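3.2 Table layout and portioning of cooked crayfish

The second part of the study concerns the handling of cooked crayfish between the kitchen and the customer. Takeout orders in the Irkcombe district are usually portioned on whatever surface is free, and the earlier survey by the Furtado group found that the arrangement of that surface was seldom recorded. We therefore fixed a layout in advance and kept it for all sessions held in June.

Each session used a light wooden table with a dark gray mat laid over its central area. The mat marked the working zone. A round white basin stood at its left end, the crayfish were heaped toward the back, and the front was kept free for small containers. The carry-out bag stood open at the right, partly on the mat, so that items moved across the table in one direction only. 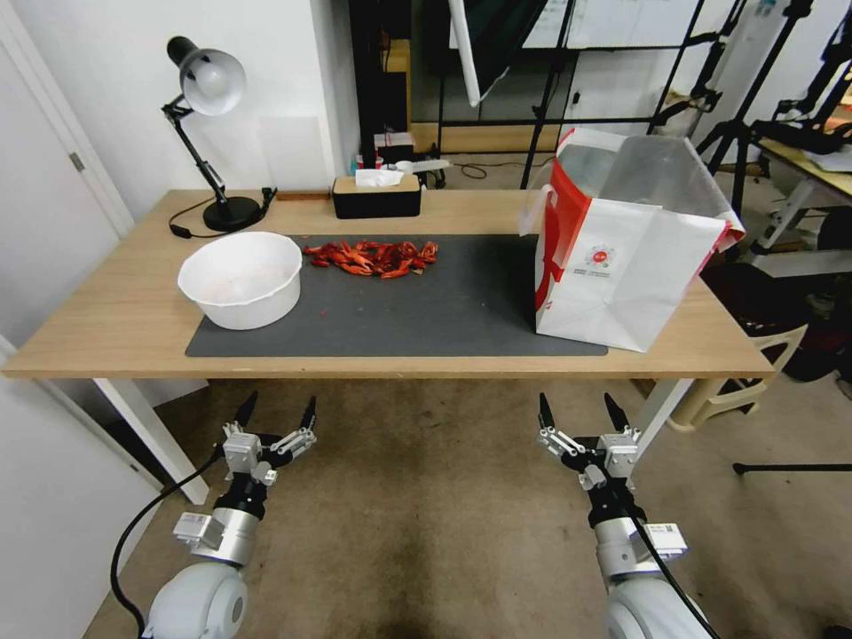

Portions were set by weight. The target was 300 g per order, with a permitted deviation of 50 g in either direction, and every portion was checked on a scale at a separate station before the order was closed. A total of 1107 orders were completed under this protocol. Of these, 36 were excluded from the analysis because the weight had been entered twice or left blank on the Skostance record sheet.

The position of the heap proved more important than the pilot work had suggested. When the crayfish were placed near the front of the mat, shells and claws spread into the area reserved for containers, and the surface had to be cleared before the next step. Placing them at the back in a long, low row left enough space in front for one container at a time. The same row also made it easier to set aside broken pieces, which were returned to the kitchen and do not enter the totals given in Section 4.

Accompanying items were treated separately. The Vikier packing guide, which we followed in all other respects, allows packets to go directly into the bag. In our protocol a packet was first placed in a container of its own on the mat, and the contents were compared with the order slip before bagging. This added a step but gave a clear point at which omissions could be noted.

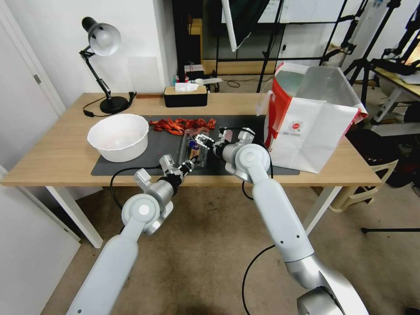 Figure 3. Table layout with crayfish at the back of the mat, a clear plastic container with a packet in front, and the open paper bag at the right.

Objects outside the mat were not controlled. A desk lamp and a tissue box remained at the back of the table and were not treated as part of the layout. Cleaning of the mat and basin followed the procedure in Appendix B, and the time required for it is reported separately from portioning time.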